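Paltero takes its sound show to the Jorimville ferry sheds

I spent most of yesterday evening at the old ferry sheds in Jorimville with my coat on, listening to people hum. It was great! The show is called Shboul, it's the new one from the Paltero collective, and it runs through the end of July.

Hanan Daher, who curated it, asked 36 singers and non-singers to record one long note each at home, on whatever they had. You walk through the three sheds and the notes come at you from up in the rafters, down by the old ticket window, and once (I jumped) from inside a locker.
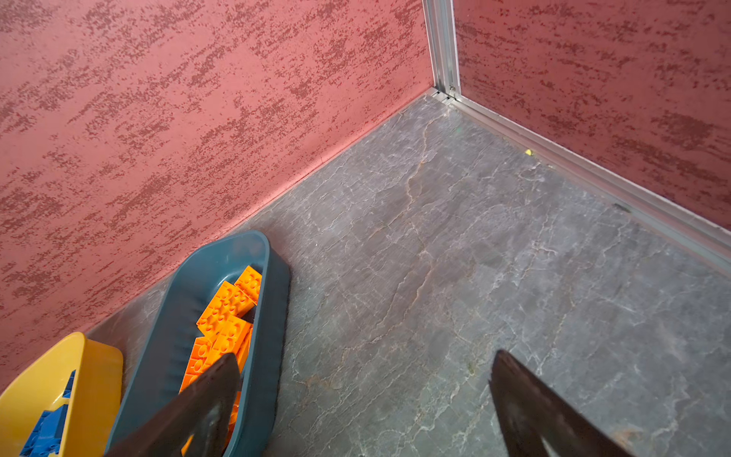 How it got here

Shboul was meant for the Arnard gallery uptown, but the ceiling there was too low for the speakers. Daher told me she looked at 19 other places before the ferry company said yes. "I wanted somewhere with bad manners," she said. "The sheds rattle when a boat comes in, and I left that alone."

I was there for the 6:40 boat and it's worth timing your visit for it - the whole middle shed buzzes for a good minute.

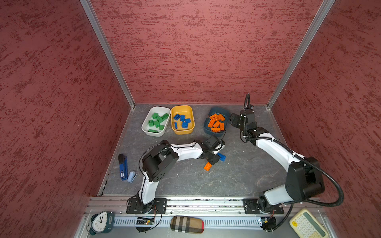

Two robot arms on the rail, with bins of toy bricks behind.

The opening drew roughly 600 people, way more than the sheds hold at once, so there was a line down to the water. My neighbor gave up and got fries. Go on the late side if you can, after eight, when it thins out and you can hear the quiet notes in shed three.
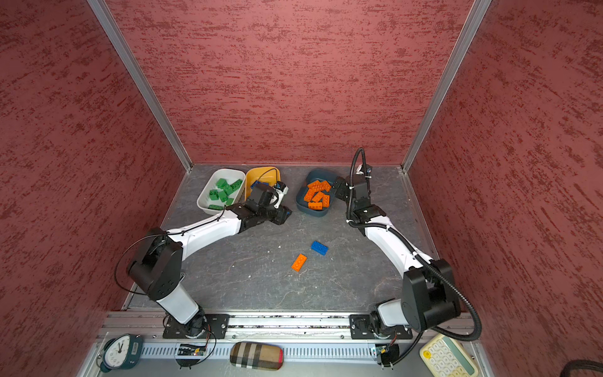
Kids get their own corner of the program this time. Every afternoon at two there's a drop-in hour where they can record a hum and hear it played back in the first shed. Colors run through the whole thing, and each child picks one to go with their note: green like the bricks in the white tray, blue like the few in the mustard-yellow one next to it, or a red close to those streaky walls. My niece picked green and hummed so low I thought the speaker had quit.

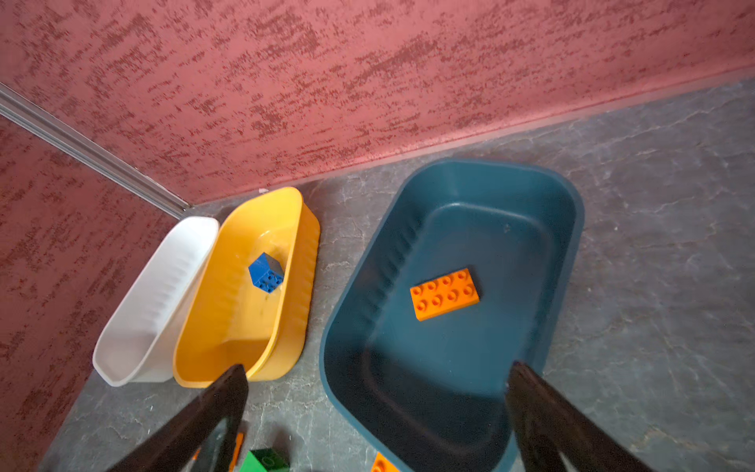

Page last changed: July, 9:15 a.m. (opening hours corrected)

Doors are open noon to ten. It's free, but the printed guide costs a couple of dollars and they only made 900, so grab one early - mine has all the names in it plus a fold-out map of who is humming where. Bring a sweater, the middle shed gets drafty. The side entrance on the parking lot side has the ramp.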